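Re: [grippers] Soft blocks and parallel fingers, cheap vs. less cheap
Date: 12/16/18
List: small-arms-and-grippers

On the list last week it was written:

> We have the same arm you do and are trying to choose between the
> Dorketti two-finger gripper and the Bouazza one. Our parts are light and
> some of them squash. The Dorketti has the longer stroke on paper, but the
> Bouazza lets you set the closing force from the controller. Has anyone run
> both on the same arm? I care less about speed than about whether I can
> pick the same soft thing up all day without chewing it to bits.
>
> Also, is anyone using a fixed camera with these, or is it all wrist
> mounted now? We only have the budget for one camera and I would like to
> buy it once.

I have run both, on one arm, in our shop in Misusville. I meant to answer sooner but wanted to redo the second half of the tests after I found a mistake in my setup, described further down.

First, the conditions, so you can judge whether any of this applies to you. One arm, bolted to a table made of aluminum extrusion. Same controller for both grippers, same firmware, same cable routing as far as I could manage. The arm program was identical except for the tool offset and the gripper commands. I ran 3000 picks per gripper, spread over several weeks starting in November. I did not try to run either one fast.

The test parts were foam blocks, a thin metal plate, and cloth. The foam is the one closest to your question. I picked it because it shows wear early and costs nothing to replace. Each cycle was a grasp, a lift of 70 mm, a short hold, and a return to the same spot. Every so often I stopped and looked at the edges of the block and at the finger pads.

Dorketti. It closes hard. There is a force setting, but the lowest step is still too much for foam unless you also stop the fingers by position. Once I did that it worked, but then it depends on every block being the same width, and foam blocks are not. A narrow one slipped, and a wide one got pinched. I ended up with two position values and a check on motor current to choose between them. It is not elegant and I would not want to explain it to the next person who has to maintain it. On the metal plate it was very good. It squared the plate up in the fingers nearly every time, and I would use it for hard parts without thinking twice.

Bouazza. The force setting is real and goes low enough. At the lowest setting the foam dented and came back. I used one value for the whole run and never needed a second. The trade is the stroke. It is short enough that a block sitting crooked will catch on a fingertip as the gripper comes down, so you have to place the parts with some care or have vision tell you the angle. It also takes longer to report that it has closed. I had to add a wait, because the "object held" signal arrives late and my program was lifting before it came.

The one thing I disliked on both was the cable exit. It comes out at the side of the body on each, and if you rotate the last joint far enough it will find something to rub on. Leave slack and limit the joint in software. I did the first without the second and replaced a cable in the second week.
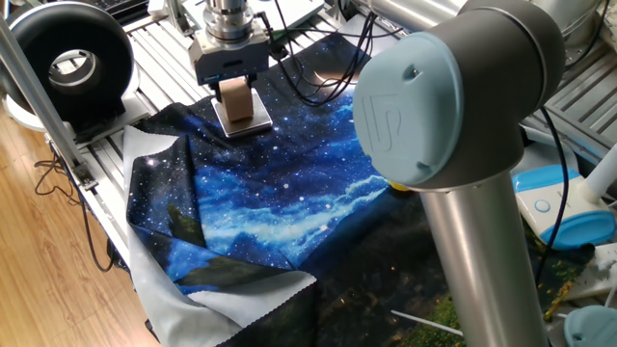 Foam block in the fingers over the metal plate, on the printed cloth.

Now the mistake. For the first round I ran everything on bare rails. The slots between the rails gave the fingertips somewhere to go if the approach height was a bit low, so errors in height did not show up. When I put cloth down, the same program began pushing the fingertips into the fabric and dragging it. I had blamed the Dorketti for some missed picks that were really my height being wrong. After I measured the tool offset again, most of those went away. If you take one thing from this message, check your offset on a closed surface and not over a gap.

The cloth brought up a second matter. I chose a busy print on purpose, a night sky with small white stars and a cloud band across it, because I wanted to see how the vision would hold up. A plain background makes any camera look good. The tan foam against dark blue was easy. The foam against the pale underside of the cloth, where it folds over, was much worse, and the software I use would sometimes put the edge of the block out at the fold. The metal plate was bad on everything, since it picks up whatever light is in the room. Diffuse light helped the plate more than any change I made in software.

On your camera question: I use a fixed one and would buy it again if I could only have one. My reasons are practical. The calibration stays put when I swap grippers, and I swapped them a lot. With a wrist camera each new tool meant a new calibration and usually a new bracket, because the Bouazza body is a different depth and blocked part of the picture. A fixed camera also lets me go back over a failed pick and see what the arm was doing at the time, which a wrist view does not show.

The bad part of a fixed camera is that the arm gets in the way. With mine the arm takes up a good share of the right side, and anything behind it is lost until it moves. I handle this by taking one picture with the arm parked and planning from that. If your parts move after you take the picture, this will not work for you and you should look at the wrist mount after all.

Mount it to something that is not the table. The first place I put mine was on a pole clamped to the rails, and it shook whenever the arm stopped. Moving it to the wall fixed that the same afternoon.

On controllers, since two people wrote to me off list. I used the Jostov box for everything. It talks to both grippers over the same port and it logs the gripper state with the arm position in one file, so you can line them up later without guessing. Its clock drifts if you leave it running for days. Restart it each morning. The editor that comes with it is poor and I write my programs in a text editor and load them over. I have not tried any other controller with the Bouazza, so I can't say if the late signal is the gripper or the box. If someone has that combination on something else, I would like to know what delay you see.

What I would buy for your parts, going only by what you wrote: the Bouazza, with a fixed camera, and softer pads than the ones it ships with. The stock pads are smooth and pick up dust from the foam. I wipe them with a damp rag at the start of the day. If half of your parts are hard and flat, the choice is closer, and the longer stroke on the Dorketti starts to matter.

A few things I did not test:

Picking the cloth itself. I made some attempts and neither gripper got hold of a flat layer with any regularity. A fold standing up is fine with either one. Cloth deserves a test of its own and I hope to get to it by May.

Anything wet or oily.

Power loss while holding. The manuals disagree with each other on what the fingers do, and I did not want to find out over the concrete in the other bay. Ask the vendors in writing.

I can send the arm program and the logs to anyone who wants them. The logs are large, so tell me which gripper. The program has my table heights written into it in several places and you will need to change all of them before you run it. Search for "z_table". There is also one in the parking routine that is under a different name, "park_low", which I keep forgetting to clean up.

If you do get both grippers in for a trial, please post the width of your parts and the force value you settle on. Mine are all from one kind of foam and I would like to see numbers from something else.

--
To leave the list, send a blank message with the word "unsubscribe" in the subject line.
Please trim quoted text when you reply.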